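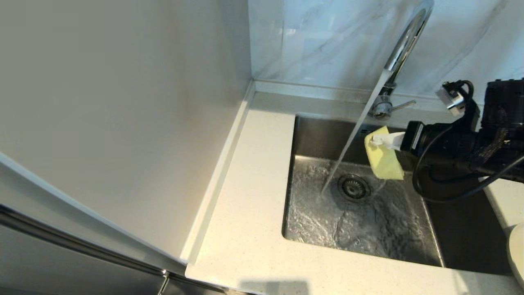 Garnell, April 15, 2019

Neighbors & Households > Kitchens > Does washing up by hand really use more water?

sunita_abernathy
Good morning everybody! I have been reading this board since we moved here and this is my first time starting a thread, so be gentle with me. Our water bill came and it says 3835 gallons for the month. The month before it was 3544. There are just the two of us now, plus my mother on weekends, and as far as I can tell we haven't done a single thing differently except that I've been cooking a lot more at home (I got a clay pot for my birthday and have become unbearable about it).

The part that has me fretting is that the rate goes up once you pass 4000, and we're creeping toward it before I've even put one tomato plant in the ground. By July I'll be watering every evening. My husband says it's the dishes. I do nearly all of them by hand and I do let the water run while I rinse, because my grandmother did it that way and I find it restful. We have a dishwasher, a Weltero that came with the house, and mostly I keep baking sheets in it.

So how do you all do it? Is he right? I would love for him not to be right.
— Sunita

pepperjar
Welcome Sunita! I'm afraid he may be at least partly right, sorry. Easiest way to find out is to put a big bowl or a stockpot under the faucet, open it as far as you usually do, and time how long it takes to fill. Then do your dishes the regular way tomorrow with a clock going. You don't need anything fancier than that, and the number you get will be for your own faucet and your own habits, so you won't have to take a stranger's word for it. I did this a couple of years ago and was quiet for the rest of the evening.

What I do now is one basin of hot soapy water, glasses first, then plates, then the greasy things, and everything gets rinsed together at the end in one go. My kitchen has a single sink like a lot of the houses on this side of town, so I use a plastic tub for the soapy part.

old_gallagher_rd
I'm going to disagree with the whole idea here. Everybody goes after the dishes because the dishes are what you're looking at when you feel guilty. A jump of a few hundred gallons in a house with two people is a toilet. Put some food coloring in the tank, go have your coffee, don't flush, and come back and look in the bowl. If there's color in it, your flapper is leaking. I chased a high bill for most of a year and scolded my poor wife over her rinsing, and it was a rubber part I could've changed before lunch.

Also, read your meter at bedtime and again when you get up. If nobody ran anything and it moved, it isn't your plates.

sunita_abernathy
Oh, I like you, old_gallagher_rd. I've just been to put green in both tanks. Will report.

pepperjar, I timed the stockpot and I'm not prepared to discuss it yet.

mrs_tuttlebee
Use the dishwasher, dear! I held out for years too. I thought it was lazy, and I thought it didn't get things clean, and the second part was my own fault for never once cleaning the filter. Ours is also a Weltero, an older one, and the filter twists out from the bottom. Run it full, scrape and don't rinse, and skip the heated dry if you like to save a bit on that end as well. I still wash the good knives and anything with a wooden handle by hand, and my mother's gravy boat, which I wouldn't trust to a machine or to my son.

pepperjar
Scrape and don't rinse is the hard part. My sister rinses every plate until it's clean enough to eat from and then runs the machine on top of it. I have stopped bringing it up at holidays.

juniper_y
Hi all, Juniper Yazzie here, I write the kitchen column in the neighborhood newsletter so I've had this exact conversation more times than I can count! I'd put myself somewhere in the middle. The dishwasher is great for the bulk of it, plates and bowls and glasses, but if you cook the way I do there's always a second pile that can't go in. Cast iron, wooden spoons, the cutting board, bamboo anything. Clay pots too, Sunita, please keep yours out of there! 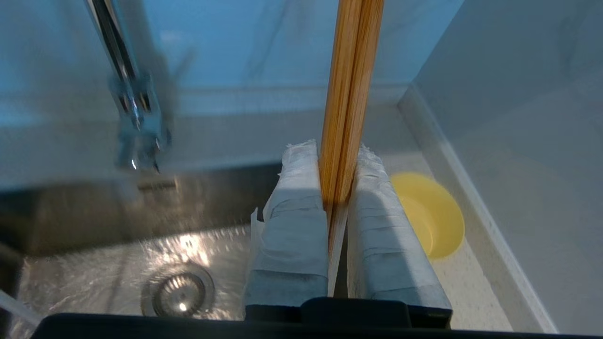
Bamboo and wood are the things I get the most letters about, so forgive me if I run on. They don't like soaking. If you leave chopsticks standing in a glass of water overnight the ends go fuzzy and they start to smell a little, and then people throw them out and buy more. Wash them soon after supper with a bit of soap and a soft sponge, rub along the grain, quick rinse, and dry them lying flat or with the eating ends up. You can do a whole family's worth with the faucet barely open. A thin stream rinses a small thing every bit as well as a big one, and I think half of what we waste is from habit with the handle — we shove it all the way open and leave it there.

I also keep a pitcher by the sink for the water that runs while I'm waiting for it to get hot. That goes on the porch plants.

old_gallagher_rd
The pitcher I'll grant you. The thin stream takes me twice as long so I doubt it saves a drop. And I've put chopsticks through the dishwasher for years, in the silverware basket, and they're fine.

juniper_y
Yours may be lacquered or the plastic kind? Plain bamboo gets dry and rough on me after a while in the machine. I'll happily admit some people's hold up better, and I do know a few who oil theirs.

old_gallagher_rd
They came free with takeout. I don't know what they are.

tomas_in_the_annex
Renter here with no dishwasher at all, so I don't get a vote on that. What made the most difference for me was a new aerator, the little screen piece that screws onto the end of the faucet. I got a Stakonier one at the hardware store and it has a small lever on the side so you can slow the water down while you're scrubbing without losing your temperature. Check the thread size before you buy, I had to go back and exchange mine. Before that I was over 2000 gallons by myself, which my landlord thought was pretty funny. I'm under it now, though I also quit taking such long showers, so I can't swear to which one did it.

mrs_tuttlebee
Tomas, does it fit the tall curvy kind? My daughter has one of those and it splashes all over creation.

tomas_in_the_annex
Some of them, I think. The tall ones often have the aerator tucked up inside and you need a little plastic key to get it out. It might be in the drawer with the manuals if she's lucky.

sunita_abernathy
Reporting back as promised! Upstairs tank, nothing. Downstairs tank — green as a lime popsicle in the bowl. So old_gallagher_rd, you may take a bow, and my husband has been sent out for a flapper with the old one in a sandwich bag so he gets the right size.

BUT. I did also do pepperjar's stockpot sum, and my restful rinsing is using a good deal more than I'd have guessed, so I've moved the baking sheets out of the Weltero and twisted out the filter like mrs_tuttlebee said. I won't describe it. It's soaking. I'm running the first full load tonight, and the clay pot and the spoons will stay with me at the sink, with the handle only partway open.

pepperjar
Oh good for you! Post your next bill when it comes, I'm invested now.

old_gallagher_rd
Tell him to shut the valve behind the toilet before he starts. And check the chain isn't too long, or it'll catch under the new flapper and you'll be right back where you were.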